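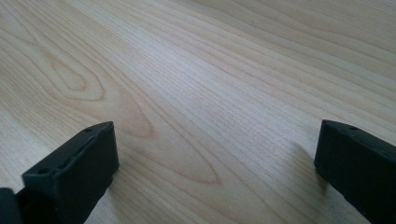
Why does the Orneren planner stall before every grasp? It waits on a pose timestamp from a clock that disagrees with its own by 400 ms, and it is too polite to say so.

Notebook, September, late arvo

Replayed log 7 with the Florside tracker pinned to the arm's clock. Stall gone. Put the old offset back, stall returned, so I'm calling it.

Doğukan Yüksel reckons the timeout of 800 ms was picked by someone at Hokport who wanted to go home. Git blame says Doğukan Yüksel. Have coloured the line red in the wiki.

Still odd: the wrist view gives the plane fitter two candidate planes on bare timber, one tilted 2 degrees. Suspect the bright patch, or the grain, or me. Will try masking the fingers before the fit and leave the normaliser alone.

To do: merge clock fix, rerun on the Idahosa branch, apologise to the planner.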